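Winter walk-round at the Istholm office, December 21, 2022
Checked by me, Nayeli Hinojosa, with Pin-yu Au holding the other end of the tape. My comments are in after each item, and sorry, they got long again.

1. Front door and entrance mat
OK. The mat still curls at one corner, so I've taped it down, but we do want a new one before the really wet weather in February. Please don't kick the tape off!

2. Fire exit, rear
OK now, wasn't at nine o'clock. There were three boxes of Lirkano brochures against the push bar. I moved them to the post room and they can't come back. Door opens fully and shuts by itself.

3. Extinguishers
Both in date, pins in, gauges in the green. The sign over the kitchen one has faded so badly that I'd call it decorative. New sign ordered from Medham.

4. Floors and walkways
Mostly fine. I measured the narrowest gap between desks at 46 inches, which is plenty (Pin-yu made it 45, we used my number). One floorboard near the printer has a bit of spring in it. Not a trip yet, but I've put it down as "watch".
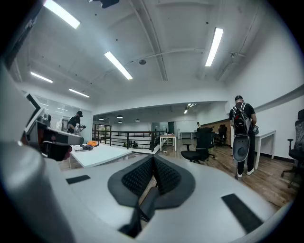
Can I run an extension lead across the walkway if it's only for the afternoon?
Please don't, even with a mat over it. Ask me or Siu-ming Siu for one of the long leads and take it round by the wall.

5. Leads and plugs
Two fails. A phone charger with a split cable (binned, owner told) and a four-way block plugged into another four-way block under Hsin-yi's desk. She's been very good about it and has one long block now. Everything else has its test sticker, up to number 222.

6. Heaters
No personal fan heaters found, hooray. If you're cold tell me and I'll nag the landlord, I quite enjoy it.

7. Lights
All working in the main room. Emergency light on the stairs took ages to come on when I pressed the test button, nearly 19 seconds, so that's a fail and the electrician is booked.
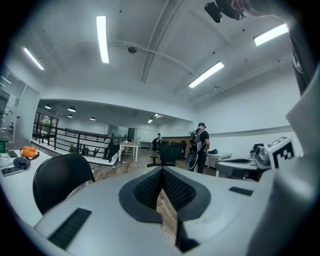

Main office, wooden flooring, item 4.

8. First aid box
Short of plasters and the eye wash is out of date. Whoever is using the scissors for parcels, please bring them back.

9. Kitchen
Kettle fine, toaster full of crumbs. Emptied it. Fridge seal is going, which isn't safety really but I'm writing it down anyway.

Still to do: stair light, kitchen sign, eye wash, entrance mat. Vasylyna Hrytsenko has the list while I'm off, so any new worries go to her.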